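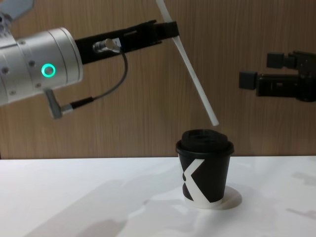 A robot arm holds a straw over a cup with a lid.

Can a robot put a straw in a drink?

You may have seen headlines saying robots can learn any chore just by watching people. Be careful with that word "any." A straw is thin and the hole in a lid is small. Miss by the width of a pencil lead and the straw bumps into plastic.

Feng-yi Chiu and Brahim Metwally wanted to know how well a learning program called Wunden does this job. People steered the arms through it 72 times, and Wunden studied the recordings. Then it tried alone. It got the straw in on 42 tries out of 72.

Is that good? It beats guessing. But if you missed your cup that often, someone would hand you a towel.
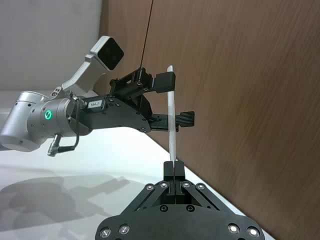 Two hands ought to make the job easier, and that is the part of the result I trust least. One arm can pinch something thin between its black finger pads, up high, while the other arm's fingers wait underneath. Fine, but did the second arm help? To find out, you would have to run the same test with one arm and compare. The team plans to do that in July.

Every try also used the same kind of cup. What about a taller one? What about a bendy straw? When you read that a robot "can" do something, ask how many times it tried, and what changed between tries.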